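Course: Planning and Purchasing for Automation Cells
Handout 4 – Small grippers, wear parts and the yearly budget

Before this session, please read the quotation from Ledado again, the one we used in Handout 3. We will need the second page with the spare parts. Students who missed the February session can copy the table from a colleague.

4.1 Purchase price and cost of use

In the last handout we compared two offers for a hand-held gripper. Ledado asked 363 dollars for one tool. Gosar asked 220 dollars for a similar tool, with a shorter warranty and without spare fingers in the box. Most groups selected Gosar, and they wrote that the saving per tool is 143 dollars. The subtraction is correct. But the comparison is not complete, as it stops on the day of delivery.

For the second part of the exercise you must add the parts which are consumed. On a gripper these are first of all the fingers, and after them the covering of the finger tips and the screws. The body of the tool can stay in service for a long time when the fingers have been changed many times already. In the budget sheet please put the body and the fingers on different lines, also when the supplier sells them as one article.

4.2 How to judge a used finger

A budget for wear parts needs some information from the workplace. The best source is a maintenance record. Where no record exists, you look at the tools which are in use and write down their state. At the fingers we look for these points:

- the edges of the tip: sharp, scuffed or broken
- the inner face, which touches the part: flat or damaged
- any layer which is coming off
- screws and holes: complete, or with visible damage

Use the words "good", "worn" and "replace". Please do not invent more classes. In earlier years some students worked with percentages, and two persons never gave the same number for the same finger.

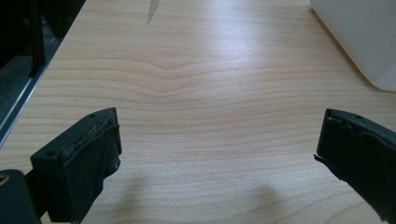
A finger can be called "worn" and still do its work. The decision to replace depends on the product which is handled. For cardboard boxes a rough edge is often acceptable. For painted or polished parts it is not, and the budget has to follow the stricter case if one tool is used for both.

4.3 Calculation for the Rarstead exercise

The Rarstead workshop wants to buy 30 tools. Each tool has 2 fingers. We assume that each finger is replaced one time per year, so the workshop needs 60 spare fingers for the first year.

Purchase, Ledado: 30 x 363 = 10,890 dollars
Purchase, Gosar: 30 x 220 = 6,600 dollars
Difference: 4,290 dollars

Now add the spare fingers with the prices from your own quotation sheet. Do not forget the shipping – with small orders it can be higher than the price of the parts. Then calculate at which finger price both offers become equal after three years. Show all the steps.

4.4 Who pays for the spare parts

In many companies the tools are paid from the investment budget and the spare parts from the running budget of the department. The manager who signs the purchase is then a different person from the one who pays for the fingers later. In the Asfaw case (reader, chapter 6) this led to a delay, because the department had no money left for parts. Write one paragraph about how you would divide the costs in the Rarstead workshop.

Homework: complete the sheet for both suppliers and bring it on paper to the next session.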